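Print this page | E-mail this page

Usbridge laundry room: folding surface and storage

Garments are sorted on the beige-covered surface beside the two white units, then folded or bagged. The Lorholm cover is 248 cm long and is changed every 20 washes. 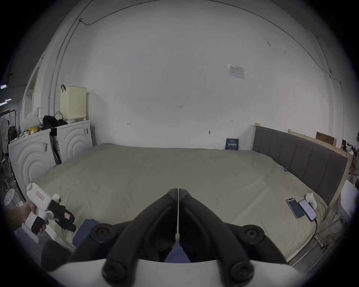 Salau wrote in to say that dark cloth leaves lint on a pale cover, and that a roller clears it in up to 5 minutes.

Baskets stay on top of the units - the floor is kept for racks.

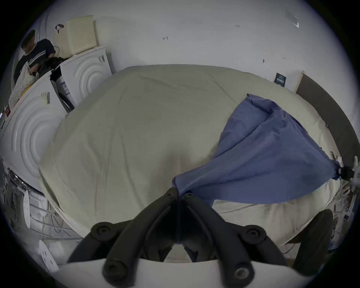
Blue cloth on the beige cover, perforated basket at left.

Navy and purple items are folded flat, in piles of no more than 6. Boxes and bottles stay at the margins of the cover.
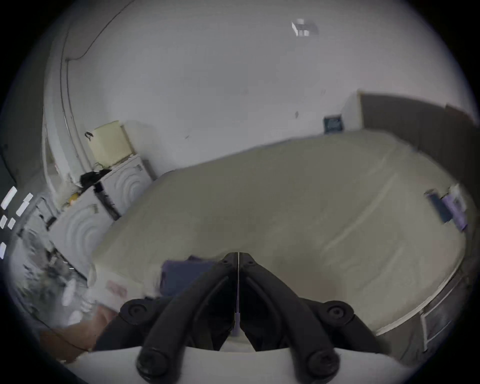
Storage notes

Phromma crates fit under the frame. Lids off in March for airing.

Print | E-mail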